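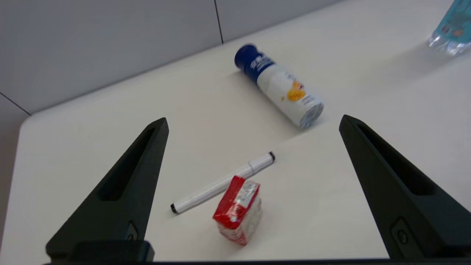 Pluvadard moves Barasa to new amber base, adds 20 ml size

Perfume house Pluvadard will change the base of its amber fragrance Barasa starting with the November production run. The revised formula replaces the single labdanum absolute used since launch with a blend of two labdanum fractions, and lowers the amount of vanillin in the drydown. The name, bottle and concentration stay as they are. The fragrance will continue to be sold as an eau de parfum.

The change follows the end of a supply arrangement with Moltov, which made the original absolute. Moltov told its customers in spring that it would stop solvent extraction of labdanum at its older plant and offer a resinoid and a distilled oil in its place. Pluvadard had enough absolute in storage to cover production through October. It tested the replacement materials over the summer and settled on a combination of the two.

Labdanum absolute is a thick, dark material with a strong leathery and balsamic odor. It gives weight to the lower part of an amber accord and also slows the evaporation of lighter materials. The resinoid behaves in much the same way, but it is less sweet and carries more of the raw gum character. The distilled oil is lighter and more herbal and shows up earlier on skin. According to the technical note sent to stockists, the two are used together so that the opening does not lose brightness when the heavier fraction is raised.

The note lists three other adjustments. Vanillin is lowered, and part of the difference is made up with benzoin. The smoky tea accord in the heart is unchanged in composition but is dosed slightly higher, as the resinoid tended to cover it in early trials. The small amount of cumin in the top has been taken out. Pluvadard describes the last item as a stability matter: the cumin material darkened the juice when combined with the new base, and the color of finished samples drifted toward brown during warm storage.

In total the house made 137 trial versions, most of them small variations in the ratio of resinoid to oil. Trials were assessed on blotter and on skin, with the current formula as the reference each time. Readings were taken at application, after one hour, after four hours and on the following morning. The version chosen was not the closest match on blotter. It was preferred on skin at the four-hour mark, where several closer matches were judged thin or too dry.

Wearers who know the existing version should expect the largest difference in the first half hour. The spiced opening is cooler and more resinous, with the herbal side of the labdanum oil next to the bergamot. The heart is close to the original, with the tea somewhat easier to pick out. The drydown is less sweet and a little more like leather. Pluvadard does not claim an exact match and says stockists should not present the new stock as identical.

Filling and maceration remain with Bundthorpe, which has produced Barasa under contract from the start. The concentrate will now rest for six weeks before dilution, up from four, and the diluted juice will be chilled and filtered twice. The resinoid contains more waxy matter than the absolute did, and a single pass left a light haze in the test lots. The first lot of the new formula was 554 bottles. Bundthorpe has kept a portion of it for shelf testing under light and heat.

Fixed batch codes will separate the two versions. Bottles with the new formula carry a code ending in the letter R, printed on the underside of the glass and repeated on the base of the box. The ingredient list on the back panel also changes: benzyl benzoate moves up, and one entry related to the cumin material is removed. The front label gives no indication of the revision. Stockists who hold both versions are asked to sell the older bottles first and to tell customers which one they are buying.

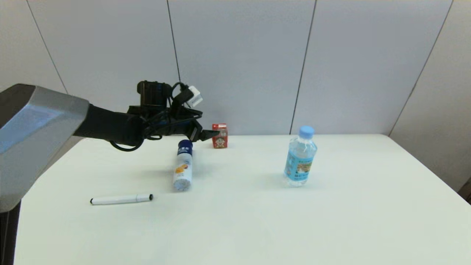 Barasa will also be offered in a 20 ml spray for the first time, filled only with the new formula. The small size uses a crimped pump and a heavier glass base in proportion to its volume, so that the bottle does not tip when the cap is pulled off. The cap is the same resin used on the full size, cut shorter, with a plastic insert in place of the magnet. Packaging for small bottles has to meet a similar stability requirement. A small carton that stands upright, like the red one near the back of the white tabletop, leaves limited room for the ingredient text, and Pluvadard has moved part of the wording for its own pack to a folded leaflet inside. The outer pack has no cellophane. A paper seal across the top flap serves as the tamper mark.

The larger bottle keeps its present carton and insert. Refills are not planned for either size. Pluvadard said it had looked at a refill format but could not get a reliable seal with the current neck, which is crimped and cannot be opened without damage to the collar.

The retail price of the full size does not change. The small size will be priced at $172 for a set of two, with single bottles to follow once the initial sets have sold through. Sample vials of the revised formula will be shipped to stockists ahead of the first deliveries, and existing testers should be withdrawn when new stock goes on the shelf. Testers of the older version can be returned for credit if they are more than half full. Partly used sample vials are not eligible.

The house also makes two flankers on the same accord, a hair mist and a body oil. The hair mist contains a low level of labdanum and will move to the resinoid on its next run with no other change. The body oil is more difficult. The resinoid does not dissolve cleanly in the carrier oil and settled out during testing, and the distilled oil used by itself gave a result with too little depth. Production of the body oil is on hold until a suitable grade is found. Remaining stock is still available through the usual channels.

Pluvadard's other amber compositions are not affected. They are built mainly on benzoin, tolu and synthetic amber materials and contain no Moltov absolute. The house advises owners of the older Barasa to store it away from light and heat, with the cap on, and notes that some darkening of the juice over the years is normal in both versions.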